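Dye notebook, June, started a bit after 7 in the morning

Kettle on, windows open, and I have the bench to myself until Jiahui comes in, so I am going to write this up properly for once instead of leaving you all to puzzle out my pencil scraps on the backs of envelopes. Sorry again about last time, Vlasta.

Still on the weld yellows. The question I went home with was why the second bath came up so much greener than the first when I had used the same dried weld from the same sack (the Vondráček one, tied with red string, please don't start the other until this is finished). Same wool, too, the two-ply from Kazimír. I had put it down to the pot, and I sat up rather late feeling cross with the pot, which has been a good friend to me over the years and didn't deserve it.

So this morning I weighed everything again. Wool, washed and dried: 780 grams. Weld, chopped: 872 grams, a shade more than weight for weight, but I like a strong yellow and it is only weld. Alum as usual, dissolved in hot water first and then let down with cold. I made up the chalk water separately in the Hiko jug and didn't add it until the bath had been going a good while. I think I was too eager with the chalk before, and possibly too eager with the heat as well. Weld does not like being hurried. My aunt used to say you should be able to put your hand on the lid and leave it there, and I do still test it that way, though I own two perfectly good thermometers.
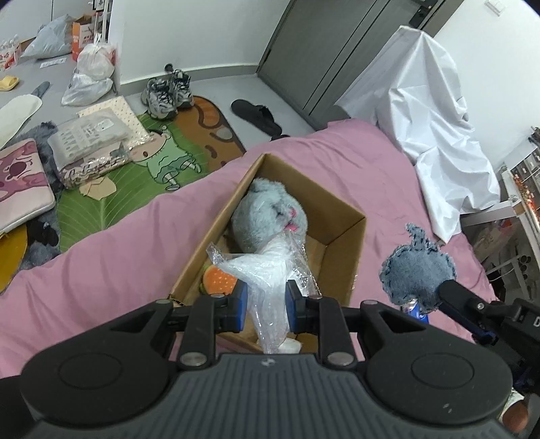
Anyway, the first skeins went in at twenty to nine, and by ten they were the colour of good butter, with no green in them that I could see, even held up at the north window. I took one out and left the rest. Nermin Gökçe came by for the loan of the big sieve and said she liked the pale one better than anything on our Colora card, and I was so pleased that I gave her the sieve and the lid that goes with it, and now I have no lid for the small pan. Nermin, if you are reading this, there's no rush, but I would like it before the madder.

Lunch. Cheese and the end of the plum cake.

Afternoon. Took the remaining skeins out and rinsed them until the water ran clear, which used a shocking amount of water, and I must ask Matěj Kováčik about the rain barrel he keeps promising us. The last skein out is deeper and a touch brassier than the first. Nice, but I wouldn't put the two in the same jumper! I have labelled them W1 to W6 in the order they came out. Please keep them in that order on the rail.

The leftover bath still has plenty of colour in it. I strained off 2,000 ml into the glass jar and put it on the cold shelf for Jiahui, who wants to try it over her indigo for greens. The rest I'll use for the Gamivness fleece, which is greasy and bad-tempered and will need another scour first.

To do: wash out the Hiko jug — it still has chalk in the bottom. Cut a bit from each skein for the window test, half under card and half in the sun. Order alum, we're down to the last bag.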